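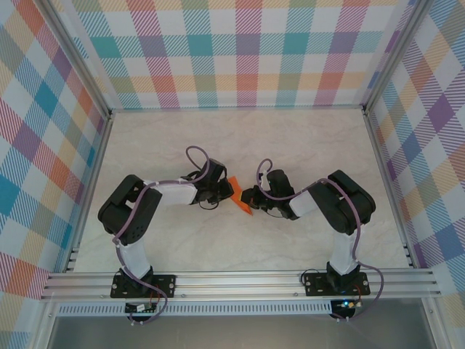 2020-03-25 – Pedano kit, evaluation notes

Second session with the two-arm kit from Pylypenko. Both arms stayed on the aluminum rail, plates bolted where the manual puts them. I re-torqued the plate bolts before power-up. The left one took a quarter turn.

Task for the session was the orange piece, held between both grippers over the middle of the table. It is flat and angular, so the fingers get very little face to close on. The manual only covers blocks and cylinders. I wrote my own approach: left arm first, right arm to meet it, both at 60 percent speed. Ran 8 tries before changing any settings, then dropped the closing current and started over.

Cable routing deserves a line in the review. The purple cable makes a loop above each wrist, and the loop is generous. It costs height – anything mounted overhead would need to clear it. Clilis sells a sleeve set that might shorten it. Not ordered yet.
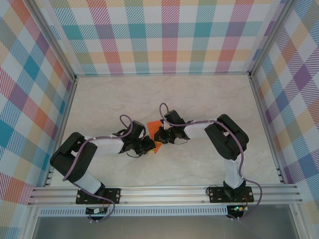 Grippers facing each other, orange piece wedged between them.

The control software logs up to 200 samples per second per arm. Last file closed at 1471 lines, short because I stopped it by hand. Column headers still don't match the manual. Reported this to Pylypenko in December and got a ticket number back.

Compared with the Golla kit, setup is slower and the joint calibration is better explained. Golla wins on spare parts. Price is close enough to leave out of the scoring.

To do: print softer finger pads, repeat the hold with the arms swapped in the start order, ask for the servo data sheet again.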